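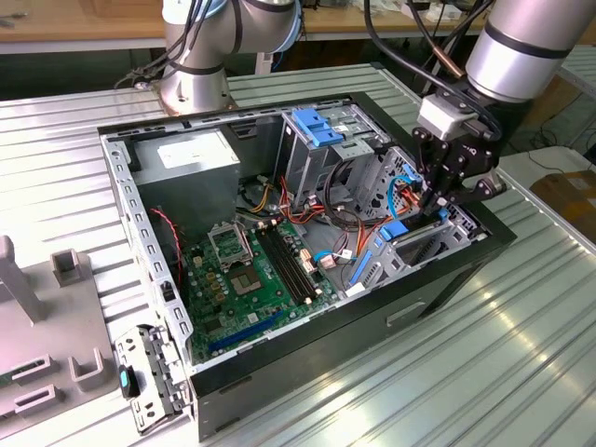
Jostcombe: Mfaume (Zolotel)

Review by Zhenhua Han

Jostcombe's third album opens with 90 seconds of tape hiss and a single organ chord, and anyone who came in through the debut will wonder if they bought the right record. The drums show up eventually. So does the guitar, though it stays low in the mix until "Berex," the fourth track and the first one with a proper chorus.

The band spent 16 months on this, and you can hear it in the vocals, which are stacked so deep in places that the words get lost. On "Salt Office" that works well. On the title track it doesn't, and a decent lyric about a bus route goes to waste.

Side two is better. "Low Ceiling" has the best bass line they've written, and "Porch Light" is just voice and piano, recorded close enough to hear the pedal. I played it 3 times in a row the first night.

The closer runs too long. There's a good five-minute song in there, followed by a slow fade that adds very little.

Sound on the vinyl is fine, a bit thin on the inner grooves. The lyric sheet is printed in gray on gray and is hard to read in normal light.

Fans of the first two should hear it before buying. New listeners can start with side two.

Score: 75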